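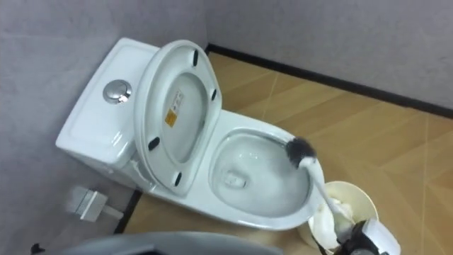
Slide 1. Corner toilet, lid up, brush under way.

Speaker notes - "The small room: cleaning a toilet properly"
Spring session for holiday let owners, Clonard hall, March 8, 2022

Leave slide 1 up while people find seats. Start once the door is shut.

Say who the talk is for. Most of you have one or two lets and do the changeovers yourselves, or pay someone by the hour. The toilet is the room guests mention first when it is wrong and never when it is right. The Gravden cottages had 16 changeovers in January and the only two complaints were both for the bathroom.

Ask for hands: who does the toilet first, who does it last? Let them argue for a minute, then move on. My own order is cleaner in the bowl first, then go and strip the beds, then come back. The cleaner needs time to stand and you need something to do while it stands.

Lid and seat
Point to the slide. Lid right up against the tank. Look at the underside of the lid and the four black rubber bumpers. Dirt collects round the edge of each one. A damp cloth over the top of them misses it, so use a corner of the cloth or an old toothbrush and go round each bumper. Check none are missing while you are there. A lid with a bumper gone rocks, and a lid that rocks works its hinges loose.

Labels and stickers on the lid: wipe across them lightly, don't scrub. If a sticker is half off, take it off completely and clean up the glue. Keep the wording somewhere if it is a warning.

Flush button
Chrome shows everything. Soft cloth, a little washing-up liquid, dry it straight away. No powder. Somebody usually asks about vinegar here - fine on limescale if you rinse it, but don't leave it sitting on chrome.

Bowl
Brush under the rim first, all the way round, then the walls, then down into the drain opening. Press the head against the side. A lot of people stir the water and think they have brushed. Long handles are better than short ones for this, you can lean on them and your face stays further away.

Flush with the brush still in the bowl so the head gets a rinse. Then trap the handle between the seat and the rim and let it drip over the bowl while you do the basin. Putting it back in its holder wet is how the holder ends up smelling.
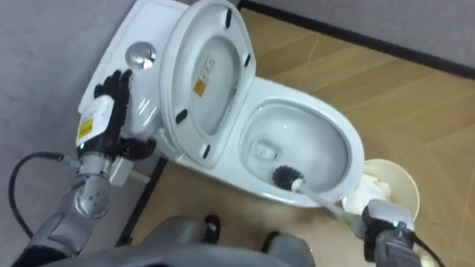 A one-piece toilet is easier than the older sort, as there is no join between tank and bowl to get a cloth into. Set across a corner like this one it does have a gap behind it, though, and that gap fills with dust. Use a flat mop head without the pole, or a cloth round a ruler. Do it every changeover or it turns into a big job.

Floor and skirting
Move the bin before you mop. Sounds obvious, but I have lifted plenty and found a clean floor with a ring in it. Wood-look tile hides hair very well, so sweep or vacuum first and mop second. Dark skirting does the reverse and shows every bit of dust along the top edge. One wipe with a dry cloth before the wet floor.

Bin: empty it even if there is only one tissue in it. Wipe inside the rim.

What to buy
Hold up the two brushes from the bag. The Spanos one is 2 pounds and I change it at the start of each season. The Atia has a head you can replace. I have used both and would not fall out with anyone over it. Gloves kept for the toilet only, in a different colour from the kitchen pair.

If time is short, skip the brushes and go straight to questions.

Questions I expect: bleach and septic tanks (check with whoever empties yours), blue blocks in the tank (I don't use them), how long it should take. Handouts are by the door, 40 copies. Ask people at the back to stack their chairs.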